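Search this site
Search
Reviews > Software > Simulation and planning

Celden 3 reviewed: a grasp planner that's good in clutter and fussy about everything else

Celden is a grasp planning package with its own simulator bundled in. You give it a robot model, a gripper model and a set of objects, and it proposes grasps, checks them for collisions and hands a trajectory to your controller. I've been running the single-seat licence since October on a desktop with a mid-range graphics card. The licence cost me $3295, paid out of my own pocket, and I have no arrangement with the company.

Installation

The installer took 17 minutes and needed one restart. It looks for a licence server before it looks for a local key file, so if you're offline it sits there until it times out. The sample projects are a separate download. Get them, as the written manual assumes you have them open.

Importing a gripper is the first real job. My parallel-jaw model came in with the finger joints mirrored, and I had to fix the sign on one axis by hand. The import log did flag it, but as a notice instead of an error, and it was buried well down the list. Once the joints were right the collision meshes generated on their own. The default setting is too coarse for linkages and brackets. Move it one step finer and leave it there.

Scenes and textures

Celden uses the Tastulport asset format, which also opens in the older Mowat viewer. Objects and surfaces can be mixed freely, and there's a randomizer that swaps materials, lighting and placement between runs. You can seed it, so a bad run can be repeated exactly. I used that feature more than any other.

The surfaces matter if you're testing perception as well as planning. Plain grey tabletops tell you very little. Busy backgrounds such as veined marble or patterned stone give the segmentation something to get wrong, and in my runs it did get things wrong. A pale utensil lying flat on a busy surface was often merged into the background. Glossy white objects came through better than I expected, although highlights on curved sides sometimes split one object into two.
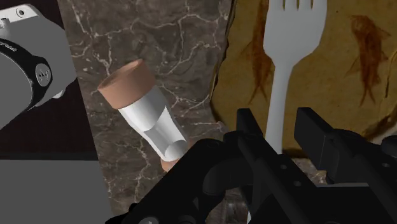 The planner itself is the strong part of the package. For each target it returns a ranked list of grasps, with a score for clearance, one for contact quality and one for reach. You can weight these yourself. I raised clearance and lowered reach, and the number of plans that clipped a neighbouring object dropped straight away. Cylindrical shapes are handled well even when they're tilted. Thin flat items are handled poorly. The planner wants to bring both fingers down past the edges, and when there's no depth to work with it gives up and reports no solution. A push-then-grasp option exists in the menu, but it's marked experimental and it crashed on me twice.

I ran a batch of 1117 randomized trials with mixed household items, which finished overnight. Reviewing them was slower than running them. The replay tool lets you scrub through any trial and switch the view between the wrist and the overhead camera, but there's no way to filter by reason for failure. I exported the results to a spreadsheet and sorted them there. Skarnevau, the main competitor, has had that filter for years.

Control and hardware

The trajectory output is a plain stream of joint positions at a fixed rate. It worked with my controller after I wrote a short adapter. Force limits aren't carried across, so those have to be set again on the robot side. The manual mentions this once, in a footnote. It should be on the first page of that chapter.

Support answered 11 of my questions over the winter. The replies were polite and mostly useful, and usually arrived by 9 in the morning.

What I'd change

The failure filter should be first on the list, followed by a proper error for mirrored joints. I'd also like the viewport camera to remember where I left it. It resets whenever you reload a scene, and when you're working close in on the gripper that gets tiresome quickly.

Who it suits

If you mainly pick solid objects out of clutter, Celden is worth the licence fee, and the seeded randomizer will save you a lot of time. If your work is cutlery, cards or sheet goods, try the 30-day version first and test with your own parts. I'm renewing mine for another year, though I still keep Mowat installed for checking assets.

We use cookies to remember your preferences and measure traffic. Accept all / Manage settings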